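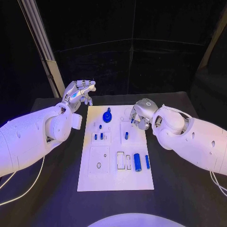
Dois braços robóticos brancos sobre a placa de tarefas, tampo escuro.

Chamado: notas finais não aparecem no portal de resultados
Unidade: Escola Secundária Nornmont
Sistema: Protavley, módulo de pautas
Aberto por: Cinzia Donati, secretaria
Atribuído a: Mizanur Biswas, suporte de segundo nível
Prioridade: alta
Estado: resolvido, em observação

Descrição do problema
Após a publicação das pautas de 8 de setembro, parte dos alunos acede ao portal e vê o campo "Classificação final" em branco. A disciplina e o código de exame aparecem corretamente. Na pauta interna, vista com perfil de secretaria, as notas estão completas. O erro repete-se em dois navegadores e também na aplicação móvel.

Registo

Donati: Segue a lista dos alunos afetados, 125 no total. Todos têm pelo menos uma disciplina com nota de exame revista. Limpar a cache não altera nada.

Biswas: Lista recebida. O registo do servidor mostra a exportação concluída sem erro, mas o ficheiro de saída tem menos linhas do que a pauta. Peço que não voltem a publicar enquanto comparo os dois.

Biswas: Causa provável identificada. As notas de exame são gravadas na escala de 0 a 200 e convertidas para valores na exportação. Nas notas revistas, o conector Bellitz envia o número com vírgula decimal e o conversor espera ponto. A linha é rejeitada sem aviso -- o portal fica com o campo vazio.

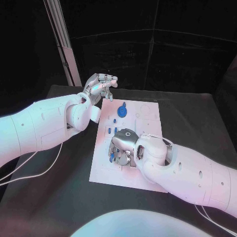
Donati: Em junho, com a mesma configuração, não tivemos este problema. Mudou alguma coisa do vosso lado?

Biswas: Sim. O conector foi atualizado depois disso e o parâmetro regional passou a ser lido do servidor, que está em português. Antes estava fixo no ficheiro de configuração.

Ações executadas
1. Parâmetro regional do conector reposto como fixo.
2. Serviço de exportação reiniciado.
3. Reprocessamento das linhas rejeitadas, concluído em cerca de 30 minutos.
4. Verificação manual de 10 alunos da lista, com pauta interna e portal lado a lado. Sem diferenças.

Donati: Confirmo as notas visíveis nos casos que testei. Falta um aluno, transferido da escola Roy, que continua sem nota a Matemática A.

Biswas: Esse caso é distinto. O processo ainda está associado ao código da escola de origem, e a exportação ignora-o. Corrigir em Alunos > Transferências > Código de centro e publicar apenas essa pauta.

Donati: Corrigido e publicado. A nota já aparece.

Pendente
Incluir no relatório de exportação o número de linhas rejeitadas. Pedido encaminhado ao desenvolvimento, sem data prevista. O chamado fica em observação até à próxima publicação de pautas.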